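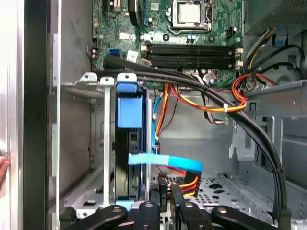 Seit April ist es amtlich: Unsere Zweite spielt nächste Saison als Spielgemeinschaft mit Tanasarn. Ich schreibe das mal hier auf, im Vereinsheim hört mir ja keiner mehr zu.

Zur Einordnung: Wir sind der SV Grarari. Unser letztes Derby gegen Tanasarn hatte 373 Zuschauer, davon haben gefühlt alle den Linienrichter beleidigt. Und diese Leute sollen sich jetzt eine Kabine teilen.

Erster Streitpunkt war der Name. SG Grarari/Tanasarn oder SG Tanasarn/Grarari. Dafür gab es eine Sitzung. Für die Frage, wer eigentlich im Tor steht, gab es keine.

Das Argument der Tanasarner: Sie haben mehr Mitglieder, nämlich 878. Unser Gegenargument: Davon turnt die Hälfte und der Rest kommt zum Kegeln. Beides wurde zu Protokoll genommen.

Geeinigt hat man sich so: ungerade Jahre wir vorne, gerade Jahre die. Die Trikots müssen also jedes Jahr neu beflockt werden. Unser Sponsor Flenirness (Garagentore) hat erst mal um Bedenkzeit gebeten.

Apropos Trikots. Wir spielen seit jeher in Grün, die in Rot. Der Kompromissvorschlag mit Streifen sah im Entwurf aus wie ein Liegestuhl. Jetzt wird es Weiß. Ich freue mich auf den November in Weiß auf unserem Nebenplatz.

In der Vereinszeitung klang das alles natürlich viel schöner:

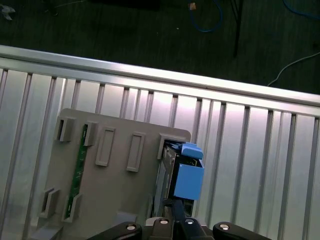
Grarari-Echo, Heft 7, S. 5

»Zwei starke Partner, ein gemeinsamer Weg.« Der Weg ist die Landstraße am Sägewerk vorbei, und die ist bis zum Herbst gesperrt. Mit Umleitung fährt man zum Training nun länger, als man trainiert.

Trainiert wird im Wechsel, mal hier, mal drüben. Beim ersten gemeinsamen Termin stand dementsprechend die eine Hälfte bei uns auf dem Platz und die andere bei denen. Beide Gruppen haben getrennt voneinander ein sehr gutes Abschlussspiel gemacht.

Zum Organisieren gibt es jetzt eine App, Pikus heißt die. Man kann darin zusagen, absagen oder »unsicher« anklicken. Wir sind bisher ein Kader aus Unsicheren.

Ich selbst klicke auch auf unsicher. Mein Knie entscheidet so was kurzfristig, meistens gegen 18 Uhr.

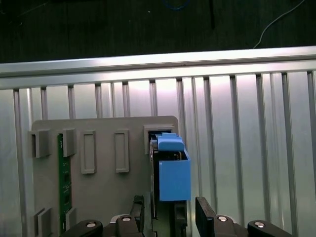

Wobei das Knie noch das kleinere Problem ist. Ich bin Linksverteidiger, und Tanasarn bringt zwei Linksverteidiger mit. Beide jünger, beide mit funktionierendem Antritt. Einer grüßt sogar freundlich. Sehr unangenehm.

Der Trainer sagt, Konkurrenz belebt. Er sagt auch, ich hätte »viel Erfahrung auf der Bank«, und ich glaube, das war als Lob gedacht.

Dabei gebe ich gern zu: Letzte Saison sind wir dreimal zu neunt angetreten. Einmal stand unser Platzwart im Sturm und war ziemlich gut. Ohne Spielgemeinschaft gäbe es die Zweite im Sommer nicht mehr, das weiß auch jeder, der bei der Abstimmung die Arme verschränkt hatte.

Trotzdem, ein bisschen Würde hätte ich mir gewünscht. Gestern Abend dann die Versammlung zum Thema Heimspiele: welcher Platz, welche Bratwurst, welcher Senf. Der Platz war nach einer Viertelstunde geklärt.
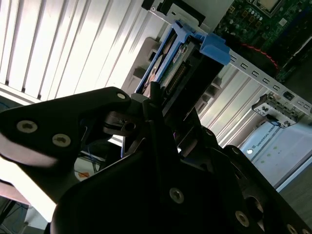 Man könne doch einfach in der Hinrunde bei den einen und in der Rückrunde bei den anderen spielen, kam es aus der letzten Reihe, dann hätte jeder ein halbes Jahr lang seine eigene Wurst.

Langes Schweigen — dann Applaus von beiden Seiten des Saals. Es war der erste gemeinsame Beschluss ohne Gegenstimme. Die Rückrunde auf unserem Platz heißt allerdings: Februar, Schlamm, weiße Trikots. Siehe oben.

Nachtrag, weil gefragt wurde: Ja, der Senf bleibt offen. Tanasarn besteht auf süß.

Nachtrag zwei: Erstes Testspiel ist angesetzt, Gegner steht fest, Torwart weiterhin nicht. Bei Pikus haben zwei zugesagt. Beides Linksverteidiger.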